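Teaching an arm to play with blocks, part whatever this is

Satitz has a new home, and I got my first 65 demonstrations in it!
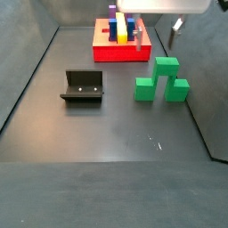

Benedikt Hofstetter wrote back within the hour to ask why I was recording all these by hand when I could script the motions and get ten times as many overnight. Fair question, and I did try it. My scripted runs were all so clean that the policy never saw a bad approach, so the first time it drifted a little to one side it had no idea what to do next and just kept pushing. When I steer it myself I wobble, I overshoot, I back off and come in again, and all of that ends up in the data. I'm now a big believer in wobble.

So, the setup. The dark gray walls slant outward, and I love them. On my old flat table a block that got knocked would end up on the carpet and I'd have to stop the recording, crawl under the desk and start over. The matte floor was the other big change, after a month of fighting reflections on the shiny one. It does pick up scuffs, but I've decided to leave them alone and let the model get used to a floor with some life in it.

The pieces are all bright, plain colors: the yellow, blue and purple ones standing up on the red platform, and the green arch down on the floor. The upright group is where I'm spending most of my time, because everything stands close together and you have to think about where the fingers go before you lower them. I had assumed the arch would be the hard one. Nope! It's the crowd on the platform that makes me hold my breath.

How a session goes: I pick a start position, say the goal out loud (the audio gets saved too, more on that another time), drive the arm with the little handheld controller, and press the pedal when I'm done. Then I mark it good, bad or weird. I used to delete the bad ones on the spot. Now I keep every single one, and the weird folder has become my favorite thing on the drive. There are 2 in there from last night that I've replayed more than I'd like to admit.

Goal for this round is 230, and then I train on the whole pile and see what it does. The last round, on the old table, could manage 10 clean picks in a row on a good evening before it lost the plot, and I was thrilled with that, so you can imagine what kind of mood I'm in.

A few notes to myself, which you're welcome to borrow:

Change the start pose more often than feels necessary. I get lazy and begin from the same spot.

Stop when my hands get tired. The late demos from the Ollbridge weekend were awful and I could tell from the plots alone.

Write the label right away. I will not remember in the morning.

Next up is moving the lamp around between sessions, so the colors shift a bit. Benedikt thinks I should do that one in software too. We'll see in October!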